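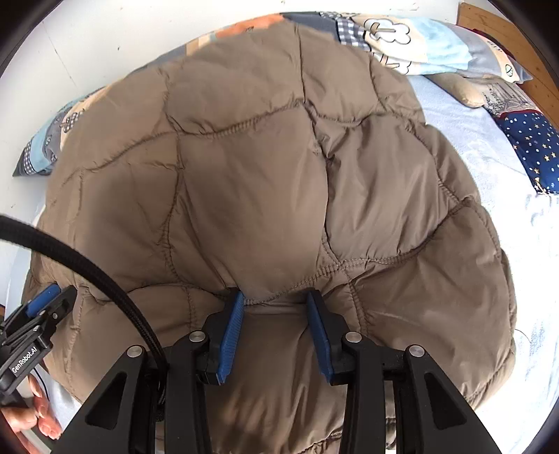 Did the native planting on the Mernau slope come through its first full summer? Most of it did, and the part closest to the old quarry road did better than we had dared to put in the proposal.

Sunday, November 10, 2019

To our friends at the Moser Fund,

I am writing this at the kitchen table at Hodura station with a pot of tea beside me, and I'll say at the start that it has been a good year, even if it was a dry one. You asked for a short report. I have tried, and you know me well enough by now to guess how that went!

When you agreed to support us, the slope was mostly cheatgrass and bare gravel, with a few tired old sagebrush along the wash. We put in 800 plants, a mix of rabbitbrush, globe mallow, penstemon and desert marigold, all grown from seed collected within a day's walk of the site. In the spring plan I promised you a proper count after the first summer, and we did it over two cool mornings in October. We lost 264 plants. That sounds like a lot when you see it written down (it did to me, walking back to the truck), but for a planting with no pipe and no pump I think it is a fair result, and the losses were bunched together in a way that taught us something.

Nearly all of them were penstemon on the upper bench. The soil there is thinner than our test holes suggested, with a hard pale layer just under the surface, and I don't believe the roots ever got through it. The rabbitbrush on the same bench hardly seemed to care. So the upper bench will go to rabbitbrush and buckwheat next time, and the penstemon will move down to the wash where it seems to want to be anyway.
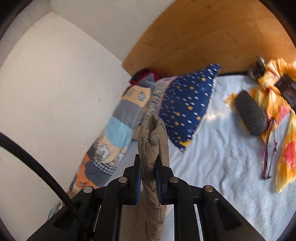 The globe mallow has been the great pleasure of the year. It flowered in its first spring, which I had not expected from plants that size, and then flowered again after the one real rain we got at the end of summer. I went up the morning after that rain and sat on a rock for far too long, watching the little solitary bees go in and out of the orange cups. Some of them were curled up asleep in the flowers. I've lived out here a long time and I had never stopped long enough to see that before.

On the bees themselves, we kept 8 watching spots going from early spring, each one a simple ring of stones that we sat beside for 10 minutes at a stretch. It's a humble sort of method and I wouldn't hang a big claim on it. What I can tell you is that the planted spots were busier than the bare ones on every visit once the mallow opened, and that we saw leafcutter bees on the slope, where our notes from the year before have none. Whether they are nesting there or just passing through for a meal, I can't say yet.

There were some setbacks. Rabbits got into the lower rows early on, and the wire collars we ordered came a full month late, so we lost some of the smallest marigolds that way. The track up from the Bandden side washed out in the summer storm and we carried water in by hand for several weeks after. That was slow, heavy work and it pushed the fall seed collecting back. We did still bring in enough mallow and rabbitbrush seed for next year. The buckwheat was poor everywhere and I would like to try again for it before we commit to numbers.

Money has stayed close to plan. We spent less on plants than we set aside, because the potting at Hodura went so well, and more on fuel and track repair than I would have liked. I would ask your blessing to move what is left in the plant line over to the track, so that we aren't carrying water on our backs again. The full sheet is attached to this letter with the receipts behind it.

For the months ahead, we plan to replant the upper bench in February, while there is still some winter damp in the ground to help things along. The dead plants will stay where they are for now. Several have blown-in seed and leaf litter caught around them, and small seedlings are already coming up in the shade on the north side of the stems. I would sooner leave those alone than tidy them up.

If any of you can make the drive, come in spring when the mallow is open, and come early in the day. Bring a hat and good boots, since the last stretch up to the slope is rough on foot. I'll send the new planting map as soon as the bench has been marked out.

With warm thanks,

The Mernau slope project, Hodura station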